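Week 4: Writing down the street you grew up on

Welcome back, everyone! Last week we talked about parish maps, and this week I'd like us to get down to the houses themselves – who lived in them, which shops stood on the corner, and when it all came down.
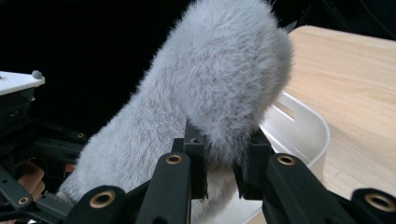 Zübeyde Bilgin

Start with your own front door and walk, in your head, to the end of the road. Put down every name you can remember, even the half-remembered ones, and leave gaps for the rest. Then ask an older neighbor (bring cake, it really does help!) and mark their answers in another color. For Saturday, please bring 700 words and one old street directory page.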